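Print this page | E-mail this page

Keeping What You Keep: talk notes
Roswitha Gruber, Dreltance Public Library, evening series

(Start on time even if the back row is still filling. Lights halfway.)

Good evening, everybody! I'm so glad you came out in January for a talk about tins. I've been collecting, cleaning and using old food tins since I was in high school and I still get a little jump in my chest when I see one on a thrift store shelf.

Say who I am. Mention the Famska newsletter, but quickly. Thank Fitzgerald Calloway for lending the big case at the front. Please do pick things up. Everything on the left table can be handled, and everything in the case belongs to Fitzgerald, so hands off those.

My collection stands at 419 tins. I live in a two-bedroom apartment. You can do that math yourselves. (Pause, they usually laugh.)

1. How a cookie tin becomes a sewing tin

Ask for hands: who opened a cookie tin as a kid and found thread? Wait for it. It's always most of the room, and people start telling each other about it, so let them go for a minute. The best stories I've ever collected came out of this one question.

My grandmother's was a Bermúdez shortbread tin, blue, with a sailing ship. Buttons on the bottom, bias tape on top, and a pair of scissors we were forbidden to use on paper. What I love is that she never decided on it. The cookies were gone, the tin was strong, the buttons needed a home. Read the bit from her letter about the mouse if there's time.

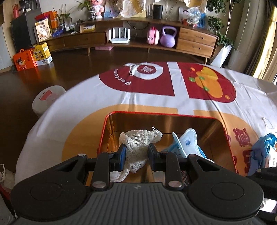
Tins get their second job fast, sometimes within a day of the last cookie. When I ask people to bring me one from home exactly as it is, hardly any come empty, and the contents are wonderfully mixed up. Look at this one, red rim, gold inside, and there's a folded light blue face mask in it. A mask! Twenty years ago that would have been a hankie. I could talk about that gold interior all night too, the way it throws light back up at whatever you put in there.

2. Lids

My favorite part, try not to run over. Pass the three sample lids: slip lid, hinged lid, lever lid. Slip lids get bent by people prying at one corner, so show the thumbs-on-both-sides way and have the front row try it. Hinges: one drop of light oil, wipe, done. The Fendora tea tins from the left table have the sweetest hinge you'll ever hear. Open it next to the microphone!

3. Rust

Two kinds of rust, the kind you can live with and the kind that's eating the seam. Hold up the bad one. Soft cloth, a little mineral oil, small circles, and stay off the printed side until you've tested a spot underneath. No steel wool on the picture. I ruined a lovely skating scene that way and I've kept it as a warning. Pass it around.

Dry storage. Lids slightly open if the closet is damp. Please don't store food in the old ones.

4. What to pay

Fitzgerald once watched a plain cracker tin go for $300 and he still brings it up at dinner. Most of mine cost 2 dollars or less. Buy the one you'd be happy to see every morning, dents and all.

Questions. If it's quiet, ask who has a tin they've never been able to open. There's one in every crowd and I brought my gloves.

Remind them: swap table stays open until 9:00, limit of 100 tins total on the tables, so check with the desk before unloading the car.

Print | E-mail to a friend

Recent talks
Buttons and Where They Came From
Reading a Recipe Card
Fixing a Zipper the Slow Way
Fitzgerald Calloway on Biscuit Labels
What's in the Attic? Open Evening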